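# Grease filters keep dripping at my little lunch counter, is it the filters or the fan?

**porchlight_diner**
Sep 5, 2024

Hi all, first time posting, so please bear with me! I run a small lunch counter with one flat top and one fryer under an older Narkix hood. In the spring I swapped my worn baffle filters for a set of Pilent ones (the supplier was out of the Narkix kind), and ever since then I get a thin line of grease running down the back wall by closing time. 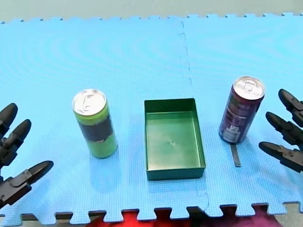
The cups at the ends of the trough stay almost dry, which puzzles me. I wash the filters every Friday night in the big sink with degreaser and let them dry standing up. The fan sounds the same as it always has, and the last duct cleaning was in November. Before I spend $465 on another set, does anybody know what I should be checking?

**hoodsandhinges**

Oh, I feel for you, that back wall is no fun to scrub at ten at night! My first guess is that the filters are in sideways. The baffles have to run up and down so the grease can slide into the trough, and if your new ones are square they'll fit happily either way (I did this myself for a whole summer, so no judgment here). Pull one out and look for the little drain holes. Those go at the bottom.

After that, look for gaps. Push the filters together snugly and see if there's daylight at either end. If there is, get a spacer panel made for it and don't stuff it with foil. Check the trough too, as old ones get a plug of hardened grease right at the outlet, and then it spills over the back lip.

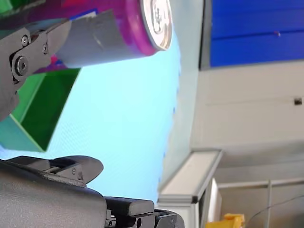 And do have somebody measure the airflow while they're there. A fan can sound perfectly fine with a belt that's slipping. I'd hold on to that money until you've done all of this, and call whoever did your ducts if the wall is still greasy after a week.

**virag_kitchen**

We have Primasix filters at Virág and they never drip. Maybe just get those?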